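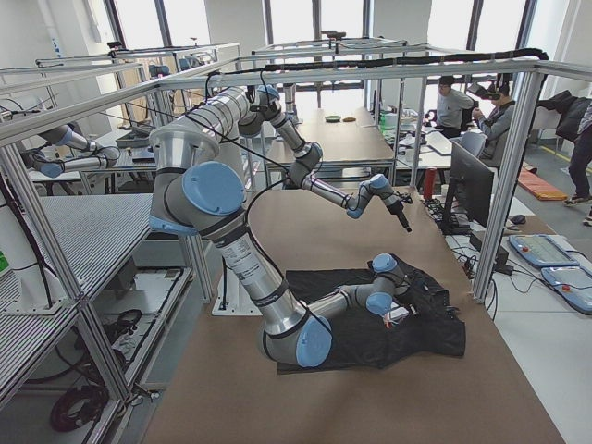 Clothing Care 2, handout for the folding unit
By Sabine Weidemann
21/05/2026
3 comments

Okay, so last time we got as far as washing and drying, and I promised that this time we'd get to the part everybody thinks they already know. Folding! I've been teaching this unit long enough to know that half of you will skim it, so I've tried to put the bits you'll need for the practical near the front and the rambling near the back.

We're working with one garment for the whole unit, and it's a dark cotton T-shirt with a crew neck. People ask me why we don't start with something more interesting. A T-shirt has a body, two sleeves, a hem and a neckline, and once you can manage those four things on a soft fabric that won't hold still, a dress shirt is mostly the same job with buttons on it. Bring your own if you like. Dark colors are harder to read than light ones and I want you to get used to that early.

1. Before you fold anything

Flatten first. I know, I say it every week. The single biggest difference between a fold that looks good and one that looks like it came out of a gym bag is the minute you spend before the first fold. Lay the shirt down and find the two shoulder seams. Pinch one in each hand, lift the whole shirt clear of the table, give it one good shake, and lower it so the hem touches down first and the rest follows. If you drop it all at once you trap air under it and then you're chasing a bubble around for the rest of the afternoon (I have watched people do this, and I have done it myself).

Then smooth from the middle out. Flat hands, fingers together, light pressure. Jersey stretches, so if you lean on it you'll pull the side seams out of line, and they'll creep back once you let go and take your nice edge with them. Pat more than you push.

Your surface matters too. Paper over a table is good because it's clean and you can replace it. A matte tabletop is good because the fabric grips it a little. A very slick table is annoying, the shirt skates away from you as you smooth. If slick is what you've got at home, put a cotton sheet down.

A word on dark fabric. On a black or navy shirt the creases hide from you, and so do the seams. Crouch down a bit until you're looking across the cloth and not straight down on it, and the light will catch the ridges. Near a window is best. I'd take a gray morning by a window over any ceiling light.

2. Finding your landmarks

You want five places on the shirt that you can find with your fingertips:

- the two shoulder points, where the shoulder seam meets the sleeve
- the two bottom corners of the hem
- the center back of the neck

Run your fingers along the hem and feel for the stitching. That line of stitching is the best ruler you own, it's been sewn parallel to the edge, so if the stitching lies straight, the hem lies straight. On most crew necks there's also a tape sewn along the inside of the back neck. It covers the seam where the collar joins the body, it keeps that seam from scratching you, and it stops the neck from stretching out. For us it has one more use, which is telling front from back when the whole thing is a dark lump.

Joscha Schmieder asked in the last session what to do if a shirt has no side seams. Good question, and a lot of cheaper ones don't, they're knitted as a tube. In that case you line up the two shoulder points, let the shirt hang, and wherever the sides fall is your side. Don't trust the old crease from the last time it was folded. Somebody else's crooked fold will happily become your crooked fold.

3. The basic fold

Front side down, neck away from you.

Take the right side, from the shoulder point to the hem corner, and bring it in toward the center. I aim for a line that starts halfway along the shoulder and runs straight down. The sleeve comes over with it, and now you lay the sleeve back on itself so it stays inside the shape. Same on the left. You should have a long strip with the collar in the middle of the top.

Smooth again. Yes, again.

Now bring the hem up. For a fold in half, take it all the way to the base of the collar. For a fold in thirds, bring it up one third, and then up once more. Turn the bundle over and the neckline should be facing you, in the center, with no sleeve sticking out.

That's the whole thing. It takes me very little time and it'll take you a lot, at first, and the gap closes quicker than you'd think.
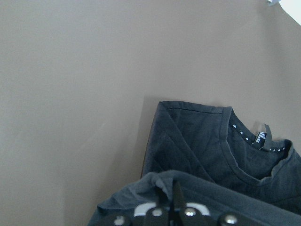 The neckline is where most people lose points, so let me stay on it for a while. Ribbed collars are springy. The rib is knitted to stretch and pull back, and the jersey next to it isn't, at least not as much, so when you fold close to the collar the two fabrics argue with each other and you get those little diagonal drag lines running down from the neck. You can't iron your way out of that at the folding stage. What you can do is keep your fold line off the rib entirely. Leave a finger's width between the collar and the edge of the bundle and let the opening sit in its natural round shape. Please don't press the collar flat with your palm. It looks tidy for as long as your hand is there.

If you do see a diagonal crease across the body after folding, go back one step before you go back to the beginning. Nine times out of ten (all right, I've never kept score) the bottom layer has twisted and the top layer is fine. Slide a flat hand in between the layers, palm down, and sweep toward the hem. If the crease moves, you've found it. If it doesn't, unfold, shake, start over, no hard feelings.

4. Faults and what causes them

Bundle wider at the bottom than at the top. Your side folds aren't parallel. Check against the hem stitching.

Collar off center. One side came in farther than the other. Fix it at the strip stage. Once the hem is up it's too late and you'll only make a mess.

Fat corner. That's a bunched sleeve. Reach in and pull it flat by the cuff, never by the middle.

Bundle opens up by itself. Too much air, or you folded in half when the fabric wanted thirds. Thick cotton likes halves and thin cotton likes thirds. Edeltraud Hagedorn disagrees with me on this and she has been folding for longer than I have, so try both and decide.

Soft creases everywhere. Usually the shirt sat in the basket too long after drying. A light mist of water and a few passes with a flat hand will take out more than you'd expect. The stubborn ones need the iron, see the handout from unit 1.

5. Stacking

Put the folded edge toward the front of the shelf, loose edges toward the back. Stack by weight, heavy on the bottom. With dark shirts, turn each one so the same part of it faces out, because if one shows its neck and the next one shows its hem you'll be lifting the pile every morning to find out what's in it.

Don't lay a fresh bundle down on another garment that's still spread out. I see this constantly. The lower one slides, the upper one slides with it, and then you've got two to refold. Clear a spot first, even if it's a small one.

How tall should the stack be? As tall as your hand is long. Past that the ones at the bottom get pressed into hard lines, and you'll see those lines when you wear the shirt.

6. Practice for the next session

Fold the same shirt until you're bored and then a little more. I want you to keep a practice log, nothing fancy, just a line per fold with what went wrong. Rainer Sperling turned in a log last term with 114 folds in it, and I read every line. The first page was all collar trouble and the last page was him complaining about his table. Bastian Sperling did 95 and got the same grade, in case anyone's worried that I grade by the pound.

A few things to try while you're at it:

Fold once with your eyes shut. You'll find the shoulder seams by feel much faster than you'd guess, and it cures you of looking for seams you can't see on black cloth anyway.

Fold once starting from a heap. Somebody else should make the heap. Pick up whatever edge you find first, let the shirt hang, find the lowest corner, pick that up with your other hand, and keep going until you've got something you recognize. Hems are the easiest to find this way, collars second, and sleeves will fool you every time because a sleeve opening feels so much like a small collar.

Fold once with one hand flat on the table as a weight and only the other hand moving. It's slow. It also shows you how much of folding is holding the bottom layer still, and I'd like everybody to have felt that before we start on long sleeves in June.

7. Odds and ends

Graphic on the front? Fold face down the same as always, and the print ends up on top when you turn the bundle over. Let it cool completely after the dryer or the print can stick to itself.

Worn thin at the shoulders? Move your fold line over a little each time so it doesn't always bend in the same place.

Folding boards. You're allowed to own one. You're not allowed to bring one to the practical.

For the practical itself you'll get one dark T-shirt, unfolded, and a clear stretch of table. I look at the edges, then the neckline, then I pick the bundle up and see if it stays a bundle. Come with dry hands and short sleeves, and leave your bracelets at home, they snag on jersey and it's miserable.

Questions to Sabine Weidemann, Clothing Care course office | © Sabine Weidemann | Back to top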